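The manager of the Karimi tile showroom has been selling floors for long enough to know what people ask first. They ask what is cheap, then what is easy to clean, and only after that what will last. We met on a Friday before opening, at a table near the sample racks, and talked for most of the morning about how people choose a floor and where they go wrong.

"Most of them come in with one tile in mind," she says. "They've seen it in a friend's kitchen. They haven't measured anything."

Her first job is to send them home with a tape measure. A room of 40 square metres needs more tile than its area suggests, and the extra depends on the pattern. She will not take an order for a plain layout with less than 5 per cent over, and she asks for more if the walls are out of true.

"People think I'm trying to sell them another box. Then one cracks on the saw and they're back here, and the batch has changed."

Batches are a subject she returns to several times. Tiles from the same range can differ slightly in shade from one firing to the next, and the difference shows most across a doorway. The showroom writes the batch number on every invoice. Last year it filled 1,381 orders, and the complaint she dealt with most was colour.

The showroom carries two main ranges. Dratar is the harder of the two, made for halls and utility rooms. Manier is softer in colour and sells mainly for bedrooms and sun rooms. She has Dratar in her own hall and would put it down again, although she finds it cold in January.

"I wear slippers. I'd sooner do that than have carpet by the front door."

She is less patient about grout. White grout looks smart in the showroom and tired after one winter, she says, and she tries to steer customers to something a shade darker than the tile. They often ignore her. A customer at Farard, the new estate behind the station, had white joints put in right through the ground floor and rang in April to ask what could be done about them.

"You can clean it, you can paint over it, or you can rake it out. None of that is a nice weekend."

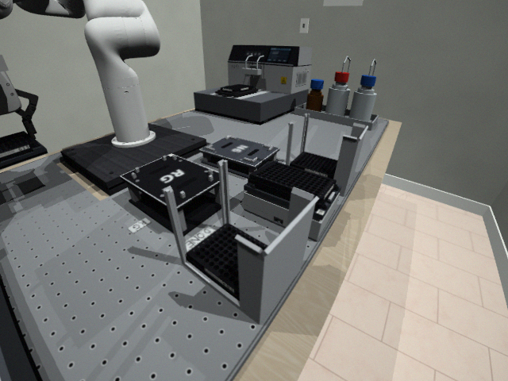 Pattern is where she has the strongest opinions. A straight grid shows up every wall that isn't square, and few of the walls she hears about are square. She prefers rectangular tiles in a staggered bond, like the pale pinkish-beige floor beside the workbench, where the joints are only slightly darker than the tiles. "You get the pattern without it shouting at you," she says. For long tiles she advises a third offset over a half, as they can bow a little in the middle and a half offset puts the high point of one next to the low end of another.

She keeps a notebook of the jobs that come back with problems. There are 213 entries. Very few are about the tile itself. Most concern what was underneath: a damp screed, old adhesive left in place, boards that moved.

"Spend the money on the base," she says. "I know it's dull."

The doors open at nine. A couple were already waiting outside with a piece of skirting board in a carrier bag, and she went to let them in.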